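Keeping an open shelf unit tidy

Open cubby shelves are cheap and hold a lot, but they collect dust and clutter faster than a cupboard with doors. These are the things I do with ours.

Start at the top. Take everything out of one compartment at a time and wipe the back panel first, then the sides, then the base. A barely damp cloth is enough for white panels. Washing-up liquid leaves a film if you don't go over it again with clean water.

For scuffs, try a pencil rubber before anything stronger. My neighbour Biljana Vukčević swears by bicarbonate of soda, which works but will dull a shiny finish if you scrub.

Put heavy things at the bottom. Books and board games go low, spare bedding goes high. Any tall unit should be fixed to the wall, even if it feels steady. 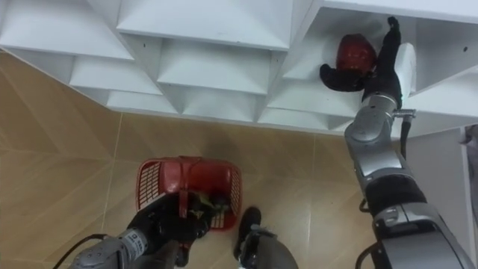
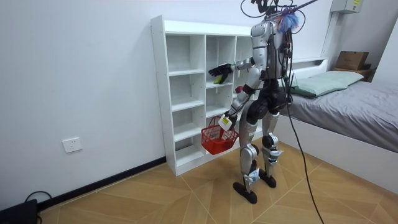
Measure the compartments before buying boxes. I once bought a set 319 mm wide and had to take the lot back. Measure at the front and at the back, and leave a little room for your fingers.

Don't fill every space. Two empty compartments give you somewhere to put things down while you sort the rest.

If a shelf has started to sag, empty it and turn it over if the fixings allow. Leave it overnight before you load it again.

Dust the floor edge too. A dry paintbrush gets into the line where the unit meets the floor, and an old sock over a ruler does for narrow gaps underneath.

I do the whole unit in October, when the winter blankets come out, and give it a quick dust the rest of the year. Felt pads under the feet need replacing when they go flat.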